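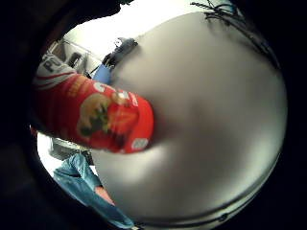

August, pantry shelf rework, Rulville unit, started 2 pm. Sorting rule for the upper shelf is settled: snack packages go by pack shape first, flavor second. Bags slump and lose their place within a day, so they move to the bin below. The red one, with the food picture in the middle of the label and the large white lettering up near one end, goes label out, lettering to the left. At shelf distance the color reads before any of the print does, so red stock gets one continuous run and is not split between bays.

Shelf spacing: first try was too tight to tip a tall pack forward without catching the rim. Dropped the board 2 holes. Clears now. Board is the old Dedero one, slight bow at center, crown side up.

Labels: Gristis tape on the shelf edge, black on white. Does not hold on the textured edge strip. Wiped with alcohol, waited 20 min, reapplied. Check again tomorrow morning. If it lifts, go to the Taheri clip holders, part 809, in the second drawer.

Date check done on everything before it went back up. 4 packs past date, discarded and struck from the list. Oldest stock to the front, as before.

Yiran Dong wants the sweet items on the same shelf. Possible if the crackers move down one. Not done yet, need the width of the lower bay with the door closed.

Open: edge strip, lower bay width, a step stool that stays in the room.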